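July 22, 2023
By Brahim Benkirane
Filed under: Laundry & Bedrooms / Can a machine do it?

Folding is still the chore that separates a demonstration from an appliance. A flat towel on a bare table is close to solved. A quilted jacket is much harder: the filling shifts, the sleeves hide under the body, and the outline changes each time it is lifted.

In our September trial the Brilusus arm was given 27 garments. It folded 7 to a standard I would put in a drawer. The full run took 238 minutes. By hand the same pile is a short evening job.

If you want to try a two-finger gripper at home, a few settings help. Close zips first. Grip at a seam, strap or hem, where the layers are stitched together, and leave the padded panels alone. Keep the lift low. Use rubber pads and replace them when they go shiny.
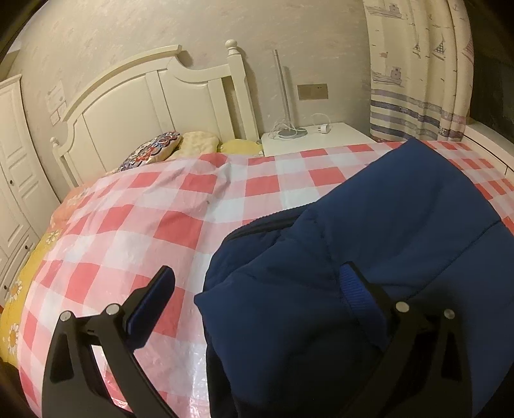 Beds are worse than tables for this work. The mattress gives under the fingers, and a loose sheet is easily picked up with the garment. Pull the bedding tight, or lay a board under the item. Checks and flowers can also confuse a vision system looking for the edge of a sleeve, so a plain cover is better.

For padded coats, fold by hand: front down, sleeves in, then thirds from the hem. Machines can have the tea towels for now.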